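# Fandov no-drill pleated blinds: seven months on

**Bought from:** Amoah, online, made to measure
**Fitted to:** bedroom window, uPVC, three panes
**Verdict:** good blinds, sold with a tape measure you should put straight in the bin

I am not a blinds person. The curtains that came with the house were the colour of weak gravy and let in the street lamp opposite, a lamp of such dedication that I could read by it at 2 in the morning and frequently did. My neighbour Yayra Frimpong had the Fandov pleated blinds in her kitchen and spoke of them the way other people speak of their grandchildren. So in November I ordered three.

## Ordering

The Amoah website asks for the width and height of the glass, the depth of the bead and whether your window opens inwards. It then asks you to confirm all of this, twice, in increasingly stern type. There is a paper tape measure in the free sample pack. Mine disagreed with my steel one by 2 millimetres over the width of a single pane, and 2 millimetres is the difference between a blind that clips in and a blind that looks at you. Use the steel one.

Sample swatches are free and arrive quickly. They're also the size of a postage stamp, so choosing between Oat, Linen and Pebble is largely a matter of faith. I went for Oat. On the window it looks like Pebble.

The blackout version costs a bit more than the light-filtering one, and the difference seemed steep for a layer of foil inside some pleats. Having lived with both (Yayra's are the filtering kind), I'd pay it again for a bedroom and not bother anywhere else.

## Fitting

The leaflet says 7 minutes per blind. Anyone who has met a leaflet will know how to read that. The first took me most of an hour, the second half that, and by the third I was quick enough to be smug and put it in upside down.

There's no drilling. Four brackets push between the rubber seal and the glass, the blind snaps on to the brackets, and you stand back. The brackets are stiffer than you want them to be. I slid the edge of an old store card under the seal to open it up, which worked nicely, though the card will not be earning points again.

Two things I'd have liked to know:

- If your seals are old and brittle, warm them with a hairdryer first. Mine squeaked like a mouse with a grievance until I did.
- The top brackets and the bottom brackets look identical and are not. The tops have a tiny arrow moulded into the back. The leaflet mentions it on the last page, after the guarantee.
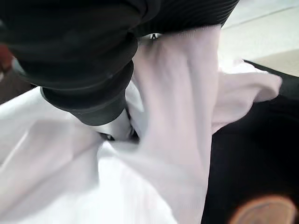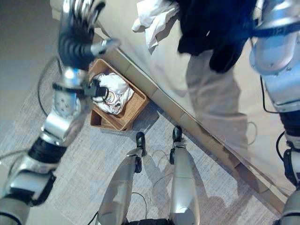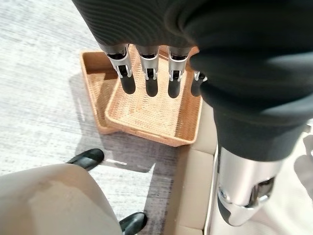
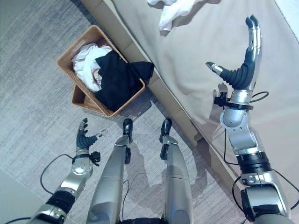
*Bedroom, with the wicker basket near the bed (second and fourth).*

## Living with them

They move up from the bottom and down from the top, so you can have the lower half covered and still see weather. I thought this was a gimmick and now use it every day. There are no cords to tangle, only a slim handle on each rail, and they stay exactly where you leave them. The rails need a light touch. Grab one end and it goes up crooked, like a shop shutter that's had a drink, and you have to pull it right down and start again.

Now, the dark. With all three closed, the street lamp is reduced to a thin line down each side, where the pleats stop just short of the frame. Every blind of this sort has that line. The Amoah site calls the fabric "total blackout", and the fabric is. The window isn't. If you need to sleep in the daytime, get the stick-on side channels as well and accept that you've bought a second product to finish off the first.

The honeycomb shape is supposed to hold warmth in. The room felt less mean in January, and I stopped wearing a hat to bed, but I also had the boiler serviced in December, so somebody else can do the science.

Because they sit inside the frame, the tilt-and-turn pane still opens with its blind down. A breeze makes no difference. The gravy curtains used to billow in like a minor ghost, so I count this as a real step up.

## Cleaning

Dust settles on each fold, and there are 27 folds on the tallest blind. I know because I counted them with a soft brush in my hand and a podcast running out. The brush nozzle on a vacuum does it faster. Don't use a damp cloth on the blackout fabric: I tried it on one corner and got a tide mark, and it is now a permanent feature at about knee height. Insects that get down inside the cells stay there. I've got one small moth, in silhouette, most mornings.

## Customer service

One bracket snapped in the second month when I took a blind off to wash the glass. I emailed and heard from a Kobina Osei, who asked for the order number and sent four new ones without making me photograph anything from three angles. They came in an envelope big enough for a tea tray. No complaints.

I did complain about the paper tape. The reply thanked me for my feedback, in the tone that phrase usually comes in.

## Compared with the others

I had quotes from two other firms. Matow make a similar blind with a sturdier rail, but they want a fitter to come out and measure, and the fitter wanted to discuss conservatories. Pumemwood only do slatted ones. They look handsome, but a slatted blind has gaps in it by design, and the lamp would have been delighted.

Fandov say the mechanism is tested to 1,000 openings. At twice a day I'll be through that well before the guarantee ends, and I'll add a note here if one of them gives up.

**Good:** no holes, top-down opening, quick spares, much darker than curtains
**Less good:** light at the sides, stamp-sized swatches, fiddly arrows, that tape measure
**Would I buy them again?** Yes. The back bedroom is next, in whatever turns out to be Pebble.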